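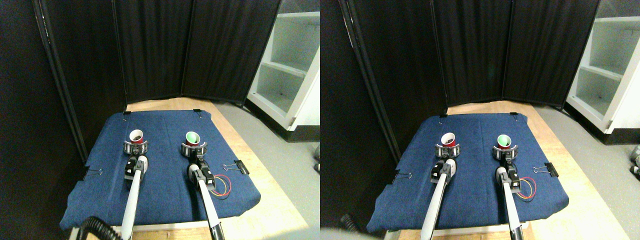
Zekness 双臂桌面工位 设备采购与预算说明(README)

版本:3 月修订
维护:Chak-lun Mok(采购)、Märta Westerberg(工位技术)

用途

本文件随 Zekness 数据集一同分发,记录双臂桌面工位的设备清单、单价、备件数量和扩建计划。数据格式、标注规则和下载方式见同目录下的 DATA 文件,此处不重复。文中金额均为不含税价,单位为欧元,运费单列。

适用范围

适用于 Jenwood 实验室现有工位及下一批同型工位。移动底盘、单臂工位和仿真服务器不在本文件范围内,其预算由各项目自行申报。

工位组成

机械臂:每工位两台,同型号,白色外壳,黑色腕部模块。
末端执行器:每臂一只,环形。左右两只须为同一型号,不接受混装。
视觉:双视角采集,两路视点间距小,安装后须重新标定外参。
桌面:浅色木质台面,上铺深蓝色牛仔类布料,以黑色长尾夹固定。
背景:黑色折叠屏风,布面,深色金属框。
操作物:杯类,包括红色塑料杯和内壁亮绿、外壁红色的杯子。
存放:白色开放式层架,置于工位侧面。

机械臂和控制器由 Kwok 整套供货,不单独拆分报价。末端执行器由 Lita 供货,订货时须注明法兰孔距。

预算科目

A 类,固定资产:机械臂、控制器、采集主机。走年度设备预算,需两份可比报价。
B 类,附件:末端执行器、相机、支架、线束。走项目经费,单笔超过 3003 需 Mok 签字。
C 类,耗材:布料、长尾夹、杯子、扎带、标签。走日常报销,不需报价单。

屏风和层架按家具处理,不计入 A 类。上一年度有一张屏风误录为固定资产,已冲销。

单价参考

末端执行器备件套装(Lita):316
腕部线束,含接头:293
布料、夹具、杯子:按实际发票,不设参考价

以上价格取自最近一次询价,有效期至本季度末。逾期请重新询价,不要直接沿用。机械臂的成交价受保密条款约束,不写入本文件,需要时向 Mok 索取。

备件策略

线束每工位备一套。腕部线缆外露,随手臂运动反复弯折,按易损件管理,每次维护检查绝缘层和接头。
末端执行器按全部工位共用一套备件计算,不逐台配置。
布料须与现用批次同色。换色会改变背景统计,换布当天必须在采集日志中记录批次号。
杯子按颜色成组采购。停产款式不得以近似款替代,应新增物品编号。

扩建计划

下一批计划新增 6 个工位,分两期到货。第一期只订机械臂和控制器,场地验收后再订附件。原因是控制器交期最长,而相机支架的尺寸取决于最终桌面高度。

场地要求:
工位后方和左侧留出屏风展开空间。
桌面与层架之间保留通道,维护人员可从侧面接近机械臂底座。
线缆走桌下线槽。现有工位桌沿仍有盘线,新工位不沿用这一做法。
每工位独立断路器,急停回路不与相邻工位共用。

未列入本次预算的项目

延长保修:Kwok 报价已收到,尚未评估。
力传感器:Westerberg 提出需求,待确认与现有法兰的兼容性。
可更换背景板:暂缓,继续使用黑色屏风。

采购流程

1. 申请人填写需求单,注明工位编号和科目。
2. Westerberg 核对型号与接口。
3. Mok 询价并下单。
4. 到货后由申请人开箱,序列号登记入库,再通电。
5. 首次采集前完成标定,标定文件与序列号一并归档。

第 4 步未完成的设备不得用于采集。序列号缺失的录制不进入发布版本。

已知问题

Lita 的报价单与装箱单使用两套物料号,入库时以装箱单为准。
Kwok 控制器的电源线默认不含本地插头,需在订单备注中注明。
B 类科目中的支架目前没有统一编码,暂用自由文本填写。

变更记录

3 月:更新线束和末端执行器备件单价;布料由 B 类移至 C 类;增加分期到货说明。
上一版:首次列出场地要求。

修改意见请提交至仓库的 issue 页,标题以 budget 开头。涉及价格的意见须附报价单。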